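# The hall that keeps its flowers out all winter

If you come into Clulley by the back road, past the chapel and the old Rees bakery (which has been a bicycle shop for longer than it was ever a bakery, though everyone still calls it Rees's), you will reach the village hall before you reach anything else. It is a plain building with a green door, and on a Friday in November it is the warmest place for miles.

Arwel Parry unlocks at two. He is a retired postman and has been running the Friday tea for 14 years, having taken it on from his sister for what was meant to be a single winter. "She said it was only a matter of putting the urn on," he tells me, putting the urn on. "She didn't mention the chairs."

There are a great many chairs, and they have to go out in a particular way, with the soft ones nearest the radiators for those who have walked down from Romcombe. The walkers come in first, red in the face and full of news about the state of the footpath. Then it's the knitters, and then the young parents from the new houses, who used to sit in a nervous row by the door and now sit wherever they please. Tea is 55 pence, a price Arwel has refused to change in spite of a good deal of advice.

I had come to write about the cake, if I'm truthful, because word of the bara brith had got as far as our office. It deserves its name. It is dark and sticky and sliced far thicker than any café would dare, and the recipe lives in a biscuit tin with a lot of rubber bands and a knitting pattern. But after my second slice I found I was more taken with how much trouble people had gone to over the room itself. There are curtains that somebody lined properly, cloths that somebody irons, and flowers even at this time of year, when the gardens outside have gone over to mud and sticks.
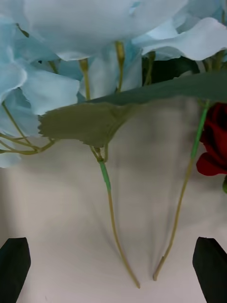 *Pale blue petals to see Clulley through the dark months.*

The artificial ones were argued over, I gather. Arwel's sister held that a real twig was better than a false rose, and for years the hall made do with holly and whatever could be begged from hedges. Then one wet autumn a box of silky blooms turned up from a wedding in Pinura and were simply too cheerful to send away. The collection has grown since, and gets a gentle going-over with a dry paintbrush every spring.

By half past three there were 26 of us in, and the windows had steamed over completely. A game of dominoes had begun in the corner, with a fair amount of shouting. Someone was passing round photographs of a new grandson. I was asked twice whether I was the new doctor, and once whether I could reach the top shelf, which I could, and so I was given another cup.

Arwel washes up himself and won't hear of a machine. He likes the window over the sink, he says, where he can watch everybody setting off up the lane with their torches.

*The Friday tea runs from 2.30pm at Clulley village hall until the end of March. Bring a mug if you're fussy about mugs.*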